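Category: Home & Garden > Decorating and DIY > Paint and Walls

Covering a strong pink in a back bedroom, how many coats?

marlpit
We moved in before Christmas and the back bedroom is pink, walls only. I want it off-white. I have done one wall with trade white emulsion thinned a bit, and the pink comes straight through. Second coat slightly better, still pink in daylight. I have read that you should use a stain blocker first and I have also read that this is a waste of money. The quote I had from a decorator was 455 for the one room including ceiling, which I am not paying.

Walls are old plaster, no lining paper, a few filled cracks. Cat tree and the rest of the stuff still in there, so I would like to get it done in one go. 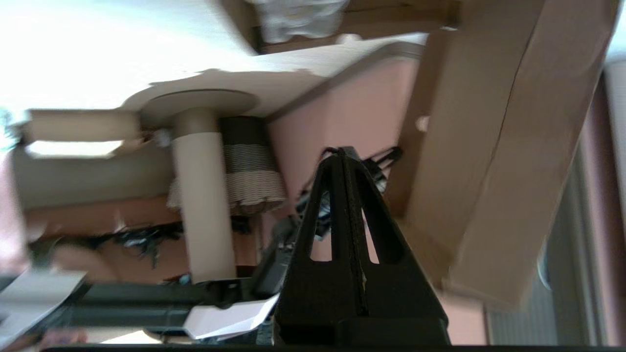

Vestton, 09/04/2020

Has anyone here gone from a strong pink to off-white, and what did you use under it?

tenpenny_nail
Thinning it is your problem. You only thin the first coat on bare plaster. On sound old paint use it straight from the tin. Three coats of a decent off-white will cover pink. I did a red dining room in four.

HollowWay
Disagree with the above. You can put three coats of off-white over a strong colour and it looks fine at night, then the sun comes round and it has a warm cast to it. One coat of a pale grey undercoat kills it. Grey sounds wrong but it works better than white. Then two of your colour.

You don't need a stain blocker. Those are for water marks and nicotine.

tenpenny_nail
A grey undercoat is an extra tin to buy for one room. He has already got the white.

HollowWay
And he has already put two coats of it on one wall and can still see pink.

marlpit
She, but yes. The white is Cluten trade matt, 15 litres, so I have plenty of it. Could I get it tinted grey?

sashcord
Some merchants will tint a part-used tub and some won't touch it. Ours wouldn't. Buy a small tester of dark grey in the same type of paint and stir it into a couple of litres in a kettle. It doesn't have to match anything. Mix enough for the whole room at once so you aren't guessing the second time.

Also, trade matt varies a lot. I have used the Cluten and found it thin to start with. Pundel is heavier and I would have picked that for this job. A friend swears the other way round, so take it for what it's worth.

greybridge185
I have to disagree about Pundel. It drags on the roller and leaves a heavy edge where you have cut in. I went through a lot of it on a rental and ended up sanding the corners.

sashcord
What roller were you using? It wants a medium pile. With a short pile it will drag.

greybridge185
Short pile. Fair enough.

oldlathe
Before any of that, wash the walls. Sugar soap, rinse, leave overnight. If there have been pets rubbing along at skirting height there will be grease on it and emulsion won't take. Go over the filler with a bit of thinned paint first or it will show as dull patches. I would take the furniture out as well if there is anywhere to put it. Painting round things in the middle of a room always ends with a missed strip.

Test for chalky paint while you are at it. Press some tape on, pull it off, look at the back. If it comes away with powder you need a stabiliser and all the advice above is no good.

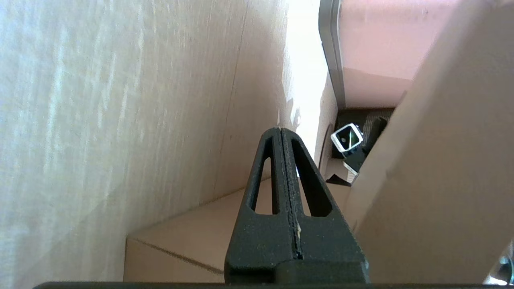 Back bedroom, before moving things out (marlpit)

marlpit
Tape test done in a few places. Clean by the door and on the chimney breast, slightly powdery under the window. I can't move everything out because the landing is full of flooring, but most of it can go in the front room.

oldlathe
Under the window could be a bit of damp. Check the sill outside and see whether the drip groove underneath is clogged with old paint. If that patch is sound and dry, give it a rub down and a coat of stabiliser and leave the rest alone.

tenpenny_nail
Still say three coats straight on would do it. But do the powdery bit first.

HollowWay
Try both. Grey on half of the chimney breast, white on the other half, two coats over the lot, then look at it in the morning. Costs you a tester pot.

marlpit
I will do that. Theodorakopoulos on the high street sells testers, if they are doing collections at the moment. Is 189 reasonable for someone to do only the ceiling? It has a textured finish and I don't fancy it.

sashcord
Bit steep for one ceiling if it only needs painting. Don't sand or scrape it until you have had it tested, older textured coatings can have asbestos in them. Painting over it with a long pile roller is fine. Do it before the walls.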